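How do you teach a robot to pick up a scrunched-up bit of paper?

Hi! I'm Maricel, and my job is a bit hard to explain at parties. When people ask, I say I'm a robot teacher, and then they picture me standing at a whiteboard in front of rows of tiny metal students. (I wish!) Most days I'm moving paper from one tub to another. Over and over and over.

So let me tell you why that's a real job.

Robots don't just know stuff

Think about the last time you picked up a crumpled lolly wrapper. Did you plan it? Did you say to yourself, "Right, thumb goes here, pointer finger goes there, now squeeze a little bit"? Of course not. Your hand just did it. But you weren't born able to do that. When you were a baby you grabbed at things and missed, and grabbed again and missed again, and squashed a lot of banana. All that grabbing was practice, and your brain was quietly keeping notes.

A robot arm hasn't had any of that. It's strong, it can do the same movement all day without getting bored, and it has no idea what paper is.

You could try writing it a list of rules. Kieran Pearce, who works at the bench near mine, tried that when he was new. His rules were very sensible – go down, close the fingers, go up. They worked beautifully on a wooden block. Then he tried them on scrunched paper. Every scrunch is a different shape! Some stick up, some lie flat, and some are tangled up with their neighbours so you go for one and get three. Kieran would have needed a new rule for every scrunch in the world.

Showing instead of telling

What we do is show the robot. I hold a pair of handles, and when I move my hands, the robot arm moves the same way. If I reach down, it reaches down. If I squeeze, its fingers close. It's a little like having a very big, very slow puppet.

While I'm doing that, the computer saves everything. It saves what the cameras could see, where each part of the arm was, and when the fingers opened or closed. One go, from start to finish, is called an example. (Some grown-ups call it a "demonstration", which means the same thing and takes longer to say.)

Our paper job is called Basley. Every job here gets a name, and I didn't choose that one. For Basley we collected 600 examples before the robot had its first try on its own.

That first try was terrible, by the way. It reached very politely into the tub, closed its fingers on nothing at all, and carried the nothing across to the other side. I laughed so much I had to sit down.

So we kept going. By January we had 859 examples, and it was getting hold of paper more often than it missed. The goal for Basley is 4000. I'm going to need a good playlist.

Why not do the same thing every time?

This is my favourite part, and it's where you have to be a bit sneaky. Say I put the paper in the very same spot for every example. The robot might learn "go to that spot" and never learn to look for paper at all. Then one day somebody bumps the tub, and it's completely lost.

So we mix it up. We scrunch the paper differently, slide the tubs a little closer or farther apart, and change how full they are. We swap colours too. We even keep some of the messy goes, where I drop a piece and have to go back for it, so the robot can learn what to do when things go wrong. I dropped paper in 255 of mine, and I'm choosing to be proud of that.

Try it yourself

You need a friend, two bowls, some scrap paper and a pair of kitchen tongs. Scrunch up the paper and put it in one bowl. Your friend is the robot, so they hold the tongs and close their eyes. You're the teacher, so you stand behind them and gently steer their arm to move one piece into the other bowl. Do that ten times. Then let go, and see if they can do it alone with their eyes still shut.

Now shift the bowls a tiny bit and try again. Much harder, isn't it? Swap places so your friend gets to be the teacher, and then have one last turn each with your eyes open. You'll soon see why we give our robots cameras!
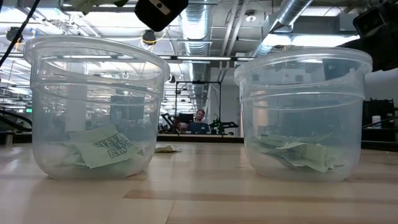 Page last updated: January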